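Small things, again

Still awake, tea's gone cold, so a quick one. Got the new grasp planner talking to the logs at last. Mostly. The trouble is the same trouble as in April: tiny shiny stuff. Mugs, fine. Socks, fine. Anything smaller than a fingernail and the segmentation has a little cry and gives me one big blob.

So that's what the week has been. A red box full of jewellery, a couple of tiny gold earrings out on the quilt, and a pile of demos to turn into somthing the policy can learn from.

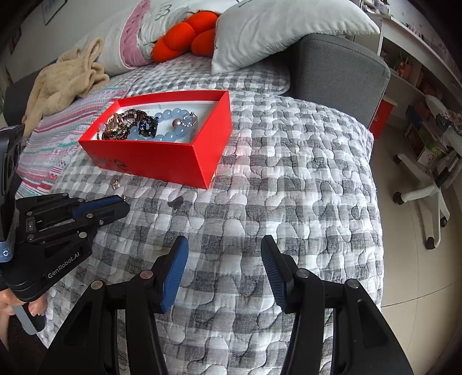 First job was the time sync. Left and right streams were drifting, up to 6 frames apart by the end of a long take, and I'd been blaming the model for it. Poor model. Shiyu Cui spotted it in about a minute by plotting jaw width against the image timestamps, which I should have done ages ago. Fixed in Punach now (our replay tool, still the worst name, still not changing it). It resamples everything on to one clock before anything else gets a look.

Second job, masks. Beads are horrible. A loop of big see-through ones looks like part bead, part whatever is underneath, and the depth just gives up. Tried three sets of thresholds. Gave up too. Ended up using depth only for the quilt and the box, and colour edges for the rest. Ugly but the earrings come out as earrings. Checked quilt is no help either, every square corner looks like a corner of something to the detector. Leaving it in though. Real beds have patterns. 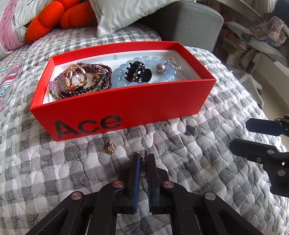

Page last changed: April, 11.40 pm (fixed the clip count, added the bit on chains)

Chains, then. A fine chain held between the fingertips is a pixel or two wide and the planner doesn't beleive in it. As far as it knows the jaws are shut on nothing, so it calls a failed grasp and wants to go again. Vivek Kashyap's idea was to stop asking the camera and look at how far the jaws close. Good idea, but a thin chain hardly changes the number. What half works is keeping the mask from before the fingers close and carrying it forward with the hand. Half.

Numbers, for future me: 686 clips in, 227 left after the filter. That's a lot thrown out. Some deserve it, some I think the filter is just being fussy over glare. Need to go through the rejects by hand, probaly tomorrow, with biscuits.

To do:
glare check, per clip and not per folder
jaw width in the log header
ask Shiyu about the Gunlow config, mine won't load
stop running the export on the laptop

Right. Bed. Export's at 2 per cent and I'm not watching it.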